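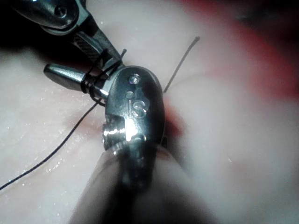 The interrupted suture is a way of closing a wound in which each stitch is tied and cut on its own. It is slower than a running stitch, as students learn early and complain of for some time after. The reward is that one failed knot leaves its neighbors in place, while a running thread that snaps can take the whole row with it.

We use cookies to improve your visit. Accept | Manage settings

Sewing skin is an old craft. Linen, hair and gut have all served as thread, and some early accounts recommend the jaws of large ants - the ants were not consulted.
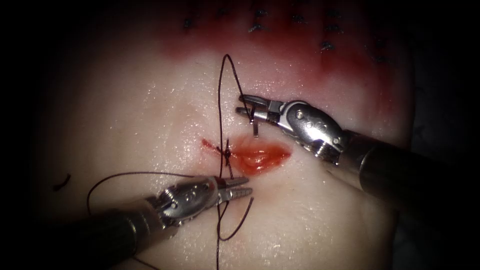
Spacing is a matter of long and bad-tempered debate. Stitches set too far apart let the edges gape, and stitches set too close can starve them of blood. Most manuals settle on "even," a word that looks easy in print. Knots are usually laid to one side of the cut, and the tails are left long enough to grasp when the stitches come out.

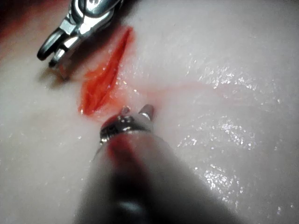

Two instruments near an elongated cut in a pale tissue pad.

Removal depends on the site. Stitches in the face come out early, and those over a joint stay longer, itching throughout.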